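Condby gripper comparison

The Condby gripper comparison is a procedure for testing end effectors on a single robot arm, first in simulation and then on a physical bench. It was drawn up at the Plimholm robotics laboratory under the direction of Rhun Lloyd and is named after the building in which the first bench was set up. The procedure compares grippers by having each one pick up the same hand tools and small parts from a flat table under the same controller. Results are reported per object and per grasp direction. A single overall score is not given.

Background

Before the comparison was introduced, grippers at Plimholm were assessed separately by whichever project had bought them. Each project used its own arm, its own objects and its own idea of a successful grasp, and the records could not be set side by side. A gripper rated highly for handling cartons was fitted to a tool-sorting cell in February and had to be replaced within weeks, as its fingers were too thick to reach under a handle lying flat on a surface. Lloyd proposed that the arm, the mounting, the table and the controller should be held fixed, and that only the gripper and its fingers should change between runs.

The simulated stage was added later. It was intended at first as a check on reach and clearance, but it came to be used for most of the early rejection of finger designs, which are slow to make and easy to alter in a model.

Simulated bench

The simulated bench consists of a multi-jointed arm on a square mounting plate, fixed directly to a table in a plain room. The layout of tools and parts is stored as a numbered scene file, and every gripper under comparison is run against the same set of scene files. The physics settings, including friction at the finger pads and the mass of each object, are held in a separate file and are not altered during a comparison.

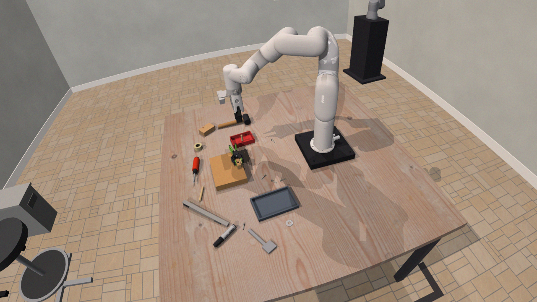

Simulated bench with a two-finger gripper positioned over a hammer.

The hammer is used as the opening object in most runs. Its mass lies mainly in the head, so a grasp on the handle produces a turning load on the fingers, while a grasp close to the head reduces that load but leaves less room for the finger tips. Both positions are attempted. In the handle grasp the controller lifts the object, holds it, rotates the wrist and sets it down. In the head grasp the rotation is left out.

Smaller parts, such as nails, screws and washers, test the finger tips and the accuracy of the final approach. A washer lying flat is regarded as the hardest of these, as the fingers must close almost at the table surface without pressing into it. Flat tools such as a ruler or putty knife raise a similar difficulty over a greater length, and a grasp away from the middle may leave one end dragging. Tape rolls and wooden blocks are included as easier objects, and a gripper that fails on them is normally withdrawn from the run.

Grippers compared

The published comparison covers 4 end effectors, referred to in the laboratory's records by short names.

The Bevan is a parallel two-finger gripper with straight travel. Its finger pads stay facing each other throughout the stroke, which makes the closing position simple to calculate. The pads can be changed without removing the gripper from the wrist.

The Bevan Long uses the same body with extended fingers. It reaches into trays and boxes more easily, but the added length increases bending under load, and its closing force at the tip is lower.

The Nalia is a linked two-finger gripper in which the tips follow a curved path as they close. The height of the tips therefore changes with the opening, and the controller must correct for this when an object lies flat. Without the correction, the tips either strike the table or close above the object.

The Nalia Soft replaces the rigid pads with flexible ones. It is tolerant of small errors in position and holds rounded handles well. It performs poorly on thin metal parts, which tend to sink into the pad and turn.

Vacuum grippers were considered and left out. The object set contains too many narrow or curved items for a fair comparison, and the air supply would have required a different wrist fitting.

Procedure

A full comparison consists of 165 grasp attempts for each gripper. The attempts are divided between objects according to a fixed table, with more given to small metal parts than to large tools. The order is shuffled once and then kept the same for every gripper.

Each attempt has five stages: approach, descent, closing, lift and return. The arm starts from a raised position with the gripper pointing downwards. The descent is made at 65 millimetres per second until the tips reach a set height above the table, after which the speed is reduced. Closing ends when the fingers stop moving or the motor current reaches its limit. The object is then lifted, held for 18 seconds and put back.

An attempt is recorded as a success if the object leaves the table, stays in the grip for the full holding time and is released without being thrown or dragged. Slipping during the hold is recorded separately, even when the object does not fall. Contact between the fingers and the table is logged as a fault but does not end the attempt unless the force limit is passed.

Controller settings

The same position controller is used for every gripper. Its gains are set with a dummy mass on the wrist and are not tuned again when the end effector is changed. This rule has been disputed within the laboratory. A heavier gripper gives slightly more overshoot at the end of the descent, and it has been argued that the comparison partly measures the controller. Lloyd's position, set out in a laboratory note of 29 September 2022, was that a user fitting a new gripper would seldom retune the arm, and that the test should reflect ordinary use.

A force-limited descent was tried as an alternative. It reduced table contact for the Nalia but lengthened each attempt, and it hid the difference in tip height that the test was meant to show. It remains available as an option and must be stated in the results when used.

Findings

The Bevan gave the most even results across the object set and was the only gripper to complete the flat-washer attempts without a table contact fault. The Bevan Long was preferred for parts lying beside or inside a raised edge, but slipped more often during wrist rotation with the hammer. The Nalia matched the Bevan on large tools once tip height correction was applied. The Nalia Soft was the most reliable on screwdriver handles and the least reliable on nails.

Agreement between the simulated and physical stages was good for large tools and weak for small ones. Simulated screws rolled further than real ones when touched by a finger, and the flexible pads of the Nalia Soft were modelled too stiffly. Later versions of the scene files include a rolling resistance value for round parts. The pad model has not been revised.

Limitations

The comparison does not measure wear, noise or the effect of oil and dust on the pads. Object positions are given to the controller directly in both stages, so errors from cameras are excluded. All grasps are made from above, and side grasps on upright objects are treated as a separate test with its own scene files.

See also

Parallel gripper
End effector
Grasp planning
Robot simulation

14 shares 2 comments

© Plimholm Technical Reference | Contact | Back to top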